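Projects > Product Studies > Second Year > Reports

We use cookies to remember your reading settings. Accept | Manage

Trays on a Shared Table: A Student Project Report

27 Oct 2026

1. Background

Our group was asked to study one ordinary object and how people use it in a shared workspace. We picked the serving tray. The project room in the Conceição building has several large tables that are used for class work, for group meetings and for eating lunch, and small things get left on them all day. Pens, keys, chargers, tape and cups end up wherever there is space. The next group then has to move everything before it can start.

We wanted to know if a shallow tray placed on a table would change that. The idea came from hotel rooms and front halls, where a tray by the door tends to collect whatever people have in their pockets. We had not found much written about doing the same thing in a classroom.

2. What we used

We compared three kinds of tray. The first was a plain plastic one from Bovance, the kind used in canteens. The second was a deeper planter saucer sold by Potside, which we included because it was cheap and had no handles. The third was a shallow gold-colored tray with a raised rim, bought secondhand, with no maker's name on it that we could find.

Money was limited. The whole budget for the module was $22, and most of that went on the Bovance tray and a roll of masking tape for marking positions on the tables. The felt pads we stuck under the saucer were left over from another project.

3. Method

The study ran for nine days in February. Each tray stayed on the same table for three days and was then moved to the next one, so that every table had every tray. We did not put up any signs or tell people what the trays were for. At the end of each day one of us wrote down every loose item on the tables and whether it was in the tray or outside it.

We left out laptops, bags and coats. We also left out food while people were eating it, but wrappers and empty cups were included. Deciding what was loose took longer than we planned. A notebook with a pen on top was one item in the first day's notes and two in the second, so we went back and made it two everywhere. 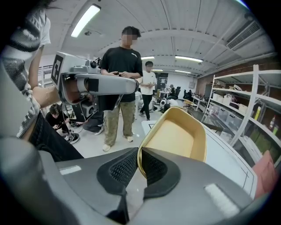 Over the full study we recorded 252 loose items. The sheets were copied into one spreadsheet and checked by a different member of the group from the one who had filled them in. Four entries could not be read and were dropped before the total was made.

4. Results

The gold-colored tray held the largest share of items on all three tables. The Bovance tray came second. The saucer was used the least, and on two days it had nothing in it at all except a paper clip that had been there since the morning.

What went into the trays was mostly small. Keys, pens, erasers and earphone cases were common. Cups were nearly always left outside, even when there was plenty of room. Paper was also left outside unless it had been folded.

Position mattered more than we thought it would. A tray near the middle of a table was used less than one near a corner, and people often pushed the middle ones aside to open a laptop. Once a tray had been pushed, it usually stayed where it ended up.

5. Discussion

We think the low rim helped. With the saucer you have to look over the side to see what is in it, and two students told us they thought it was waiting for a plant. The shiny finish may also have made the gold-colored tray easier to notice on a white tabletop, but we did not test color separately and can't say so for certain.

There were problems with the study. Nine days is short. One table was used by a larger class than the others, and we did not correct for this. People we knew may have guessed what we were doing - at least one of them emptied his pockets into a tray and then asked if that was right. We left his items in the count.

6. Next steps

If we did the project again we would use trays of the same size in different colors, and fix them to the table corners. We would also like to try the Zivell meeting room on the ground floor, where the tables are smaller and visitors leave things behind more often. The supervisor has suggested adding a short set of questions for users at the end.

The trays have been left in the project room. The spreadsheet and the scanned sheets are in the group folder under the module name.

Shares: 9 | Comments: 0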